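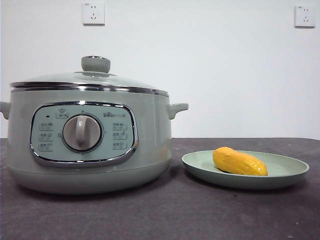

I have been cooking in one pot for most of May and I'm so happy about it that I've started bringing it up at the bus stop, so it's time to put it on the blog where people can scroll past if they want to.

The pot is electric, sage green, with a glass lid and one big dial on the front, and it lives on the counter at the apartment full time now. I'd wanted one of these for ages. My stove has two burners that work properly and one that works when it feels like it, and the thought of something that just plugs in and makes soup by itself while I answer email was very, very appealing.

First, the dial. I love the dial! My last rice cooker had flat buttons that beeped at you, and you had to press the same one over and over to get to porridge, and if you went past porridge you had to go all the way around again. With this you take hold of the ridge in the middle and turn. There are three settings down the left side and three down the right, each with a little picture, and the writing is in Chinese, which I don't read (yet, I keep saying). I spent one evening with the translation app on my phone and a pad of sticky notes, and then I made myself a cheat sheet and taped it inside the cabinet door next to the measuring cups. I hardly look at it anymore. Your hand learns where to go.

There's also a tiny bear sort of logo up in the corner of the panel and I say good morning to it. Moving on.

So what have I been making? Soup, mostly. It's still chilly here in Gresteven once the sun goes down, and the market on Xavier Street has had great leeks. My favorite so far is embarrassingly simple:

4 leeks, sliced and rinsed really well
3 potatoes, cut in chunks, skins on
a big spoonful of butter
enough stock to cover
salt, pepper, and whatever is going limp in the fridge

Butter and leeks go in first with the lid off, and I give them 15 minutes, stirring when I remember. Then everything else, lid on, 47 minutes. Yes, 47. I meant to do 45 the first time and was on the phone, and the potatoes came out so perfect and falling apart that I've stuck with it out of superstition. Mash it a bit with the back of a spoon, or don't. Last week the limp thing in the fridge was half a bag of spinach and it turned the whole pot nearly the same green as the cooker, which made me laugh.

Rice has been good too. My first batch was mush, I'd used the water line in my head from the old cooker, and the second one was great. I also tried a chicken and mushroom thing with ginger that I'm still working on. Too much liquid, I think. The flavor was there, but it ate like a soup that had been told it was a stew. I'll post it when it's fixed.

The glass lid is the part I didn't expect to care about. I'm a lid lifter. I have ruined so much rice in my life by checking on it, and now I can peek in through the top without letting the steam out (it does fog up, so there's some guessing involved). The knob is the same green as the rest, and big enough to grab with a folded dish towel.

Things I'd change: it takes up a lot of counter. I had to move the toaster over by the window and put the Veseo canisters up on the shelf, and now I have to stretch for the coffee every morning. The side handles are short and stubby, too, so when it's full I'd much prefer to ladle from it where it stands than carry it to the table. I did carry it once, very slowly, making a noise the whole way.

Cleanup is easy enough. I wipe the outside down every night with a damp cloth, and I dry the steel rim on the lid properly, it shows every water spot.

Next up is beans. I bought a bag of the big speckled ones from Brerkska, the little grocery behind the library, and they're going in to soak tonight before bed. If you have a bean recipe that does well in a pot like this, please leave it in the comments, especially anything with tomato. And if anyone knows whether you can make rice pudding in one without it catching on the bottom, I would really love to hear how!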